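Streak reset to zero after I changed my workout reminder

Ticket status: Open
Product: Cludeck habit tracker, phone app
Category: Streaks and reminders

Hi there! I've been using Cludeck since December to get myself moving in the mornings, and up until Saturday it was going great. I had a 53-day streak on my "walk before breakfast" habit (a personal record by a mile, I usually fizzle out in week two). Then I moved the reminder from 6:30 to 7:00, and when I went back to the main screen the streak said 0.

The check marks are all still there on the calendar page, every one of them. It's only the streak number that's gone, plus the little flame badge. My points still say 1000, so that part seems fine.
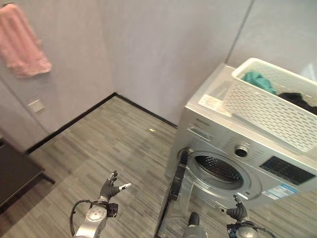

What I've tried so far:

Logged out and back in. No change.

Moved the reminder back to 6:30. Streak still 0, and now I get two reminders, one at each time - kind of funny but also pretty annoying.

Turned off syncing with my Furberg step counter, waited 30 minutes, turned it on again. The steps came back but the streak didn't.

I haven't deleted and reinstalled the app yet. Your help page says that can wipe anything that hasn't been backed up, and I really don't want to lose the calendar too!

Update, same evening: I checked my other habit, "stretch after work," which is on 17 days. I didn't touch the reminder on that one and it's counting normally. So I'm pretty sure it's the time change that did it.

Update, next morning: did my walk, checked it off, and the streak now says 1. Both reminders went off again.

Could you put the old number back by hand, or tell me whether it's safe to reinstall? I know it's just a number, but that number is what gets me out the door when it's cold and dark. Thanks so much!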